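Residents' Forum > Building Works > Conduct towards contractors

Orolau House Management (Moderator)
24 January 2020

Residents are reminded that the contractor, Ferkano, will remain on site for a further 2 weeks. It has come to the attention of this office that certain residents are engaging the workforce in prolonged conversation about football, traffic and the price of vans. Such conversation is neither required nor included in the contract sum of £89 per flat.

The internal doors on the upper corridor are included in the present phase. Residents should continue to use them in the ordinary way. 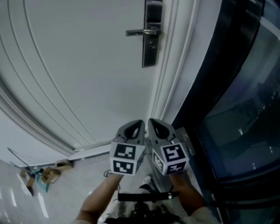
Upper corridor: door with lever handle and black lock plate.

Bitow_Flat_Owner
I wish to place on record my objection to the above. I have established a good working relationship with both plasterers. On Tuesday one of them addressed me as "boss". I do not consider that this can be regulated by the management office.

talukder_lettings
With respect to the previous poster, the same plasterer addresses everyone as "boss", including my tenant's mother. Talukder Lettings has no position on friendship between residents and trades, but we do ask that tea be served in mugs belonging to the person serving it. Two of ours are missing.

Bitow_Flat_Owner
The mugs are a separate matter and should have their own thread. I would add that I was asked for my opinion on a spirit level and gave it.

secondfloor_rear
Was the opinion followed?

Bitow_Flat_Owner
It was noted.

Orolau House Management (Moderator)
This office has consulted Ferkano, who confirm that their staff are content to be greeted once in the morning and once on departure. They further ask that residents refrain from saying "no rest for the wicked" when passing on the stairs. 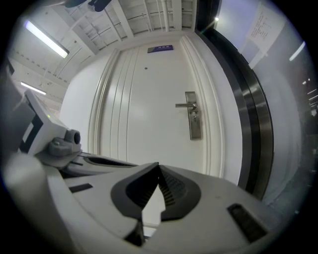
A resident has also written to enquire whether he may wear his own tool belt while the works are in progress. There is no rule against it. The belt should not be worn in such a manner as to suggest employment by the contractor.

secondfloor_rear
I support the moderator on this point. My neighbour spent £600 on boots and a belt and has since been asked by a delivery driver to sign for plasterboard. He signed.

Bitow_Flat_Owner
The plasterboard was correctly received.

talukder_lettings
It was received into our parking space. Kindly have it moved by Monday.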